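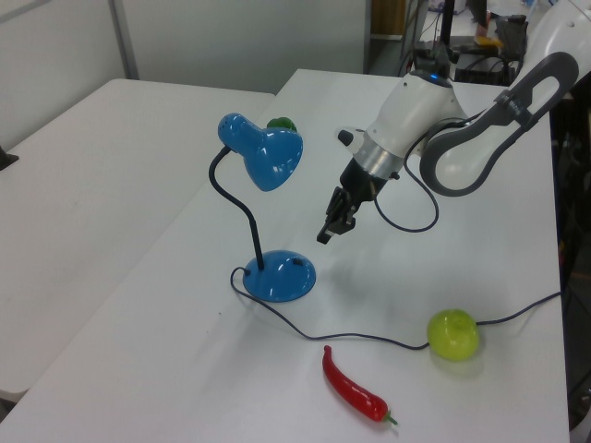
The lamp was supposed to make people stay longer. That was what the woman from Hikley had told them, and my sister believed her, and by Wednesday there was a blue lamp in the front window of the shop priced at 106 dollars and toy vegetables laid out beside it.

"Why vegetables?" I said.

"It's a lifestyle," my sister said. "You put a pepper near a lamp and people see a kitchen."

I saw a pepper near a lamp. I had driven 90 miles to look at her books, and the books said she had paid Hikley 2760 dollars for advice. I asked what else had been in it. She showed me a folder. Page one said customers are drawn to warmth. Page two said the same thing with a chart.

"And the apple?"

"The apple is optional."

She moved it a little closer to the cord, stepped back, and moved it again. A man stopped outside with a dog. My sister held her breath. The man read the lunch menu taped to the door of the place next to ours, and the dog sat down, and then they both went on toward the bank.

"He slowed down," she said.

"He was reading about soup."

She said I had been like this as a child, that I had gone at the Easter basket with a ruler. I had. The basket had been smaller than the year before and I still think somebody should have explained it.

At four o'clock an old woman came in and asked how much for the pepper. My sister told her it was part of the display. The woman said she didn't want the display, she had a lamp. She wanted the pepper for her grandson, who had a play stove and nothing to cook.

My sister looked at me. I looked at the folder.

"Two dollars," I said.

The woman paid in quarters. I wrote it down under sales, the only line on that page, and my sister went to the window and slid the apple over to where the pepper had been.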